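Home News Automation Logistics Events Jobs

Picking robots stopped at Pulitz warehouse after grip fault

2 min read

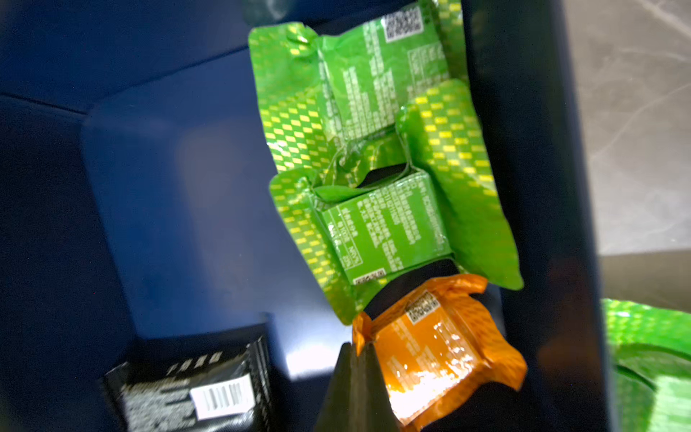
A gripper finger against a foil snack packet in a navy bin.

Snack picking by robot has been halted at the Van Beek order warehouse in Pulitz after a fault caused grippers to close harder than they were told to, splitting packets and spilling crumbs into customer orders.

The company said 252 packets had been written off and that 6 of the site's picking cells were switched off in February while the cause was traced. Nobody was hurt. Orders for foil-wrapped goods are being packed by hand, and customers have been warned that deliveries may arrive a day late.

The fault first showed up at the packing benches. Staff on the early shift found crumbs at the bottom of several totes shortly after 5 am and pulled them off the line. By mid-morning the same thing had been found in orders from a second cell, and the shift manager stopped the rest.

Van Beek uses arms fitted with two-finger grippers made by Trondano. A small camera at the wrist finds the next packet, and the control software, supplied by Zidirex, sets how far the fingers close and how much force they may use. Foil packets have long been one of the harder jobs for the cells, as glare on the wrapper can hide its edges and loose flaps can be taken for part of the product.

Gisela Wegener, head of operations at the site, said a software update had reset the force limit on some cells to the value used for boxed goods.

"The arm would miss the edge of a packet, try again and press down harder than it should," she said. "On a carton you would never notice. On a foil wrapper you get a split seam."

The update had been tested before it went live, but only on cartons and bottles. Wegener said the test list had not been changed when the warehouse began sending snacks through the cells last autumn.

A second problem made the first one harder to spot. The cells are meant to raise an alarm when a finger meets more resistance than expected, but the alarm threshold had been reset along with the force limit. Logs show 556 grips above the old limit before the cells were stopped — none of them set off a warning.

Zidirex has since sent out a corrected version that keeps the force limit and the alarm setting apart, so that a change to one no longer alters the other. Van Beek said each cell would have to complete 300 picks of foil packets without damage before going back into service. Two have passed so far.

The grippers themselves were checked and no fault was found. Trondano said it was looking at a softer fingertip for thin packaging but gave no date for it.

Customers who received a damaged packet can ask for a refund through their order page.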